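The Last Bus to Flumthorpe

Posted in Short Fiction

Wednesday, and the rain had been going since noon. She ran the last block with the cake box held out in front of her like something that might go off. The bus was there. Doors open. Driver eating chips out of the bag.

"Flumthorpe?"

"If the bridge is up."

"Is it up?"

He shrugged and took her money.

She sat at the back where the heater was. Only place it worked. The cake box went on her knees and the string was already soaked and coming apart, and she thought, well, that's the cake then. Lemon. Her mother had asked for lemon. Her mother had not asked for anything in eight years and then on Sunday she calls, six in the morning, no hello, and says I would like a lemon cake and I would like you to bring it.

So.

The bus filled up at Clondis Road. School kids, a man with a ladder he had to argue on board, two nurses asleep before they'd sat down. The windows fogged. A little girl in the seat ahead turned around and stared at the box.

"Is it a cat?"

"It's a cake."

"Can I see it?"

"No."

The girl kept looking. She had a tooth out in front and a raincoat buttoned wrong, so one side of the collar stood up by her ear. Her grandmother said turn around, you're bothering the lady, and the girl turned around for as long as it takes to say it.

"Whose birthday?"

"It's not a birthday."

"Then why's there a cake?"

Good question. She looked out the window, or at the fog on it. She had been asking herself the same thing since Sunday, in the shower, at work, in line at Ansari's while the boy behind the counter folded the box. Why a cake. Why lemon. Her father was the one who liked lemon. Her father who had gone out for the paper, and this is the thing people never believed when she told them, he really did go out for the paper. Came back with it too. Read the whole thing at the kitchen table, did the crossword, folded it up, and then went. Bag already packed in the hall closet behind the coats.

Her mother kept the crossword. Stuck it on the fridge. One clue he hadn't got, 34 across, and every time they fought - and they fought a lot, that last year before she moved out - her mother would be standing in front of that fridge with the little empty squares right by her shoulder.

"Maybe somebody's coming home," said the girl.

"What?"

"That's why there's a cake. When my uncle came home we had a cake. It had a boat on it."

The grandmother said that's enough now. The bus went down into the dip by the old mill and the water came up over the step and everybody lifted there feet. Somebody laughed. The driver said something into his radio and the radio said something back, mostly static. One of the nurses woke up, looked at the water, went back to sleep.

She held the box higher.

Somebody's coming home. No. He wouldn't. He would be seventy, he'd have a bad hip, he'd have another kitchen somewhere with another fridge. And her mother wouldn't, she would never, she'd throw the cake at him first. She'd throw the plate.

But she had sounded funny on the phone. Careful. Like a person carrying a full cup across a room.

They stopped at Fisside and sat there. Ten minutes. Twenty. The driver got off and stood under the shelter with his hands in his pockets, looking down toward the river, and the kids started a game that was mostly hitting. The man with the ladder told everyone it would be the bridge. It was always the bridge. He remembered one August the whole thing was under for a week and they'd had to bring the mail over in a rowboat, 200 letters and a live goose. Nobody asked him about the goose. She sort of wanted to.

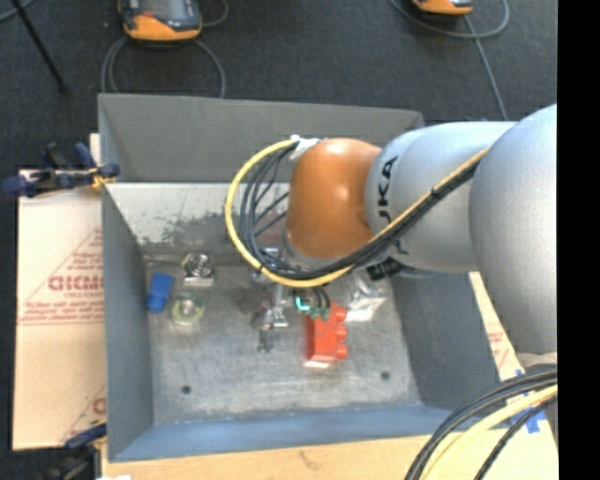
She could walk it. Two miles from Fisside if you cut behind the church, she'd done it every day in high school with wet hair and her shoes in her hand. She could also stay on the bus. Go back with it when it turned around. Call and say the bridge was down Mom, sorry, I tried, and eat the cake over the sink with a fork.

The driver came back up the steps shaking water off his hat.

"Not going across. Sorry folks. Footbridge is open, if you want it. Otherwise it's back to Clondis."

Groaning. The ladder man started the argument with his ladder all over again.

The girl was up on her knees on the seat. "Are you going to walk?"

"I don't know."

"You should walk. Or the cake'll go bad."

"It won't go bad in one night."

"It might," the girl said.

She stood up. The string gave way completely, just slid off onto the floor, and she got the lid with her chin before it opened. Went down the aisle like that, chin on the box, sorry, sorry, excuse me. The rain hit her on the back of the neck. Behind her the doors folded shut and then, a second later, opened again and the grandmother was leaning out with a plastic bag, a big one, the kind from the shoe store.

"Put it over the top," she said. "Hurry up, go on."

She put it over the top. She went behind the church and down the path, which was mud now, all of it, and across the footbridge with the river banging along brown underneath and one hand on the rail. Up the other side. Left at the hardware store. Her shoes were gone by then, ruined, she could feel every stone.

The light was on in the kitchen. The curtain was open and she could see the fridge from the gate, and her mother's back, and an elbow on the table that was not her mother's elbow. A newspaper under it.

She stood there with the bag crackling in the rain. Then she got the gate open with her hip.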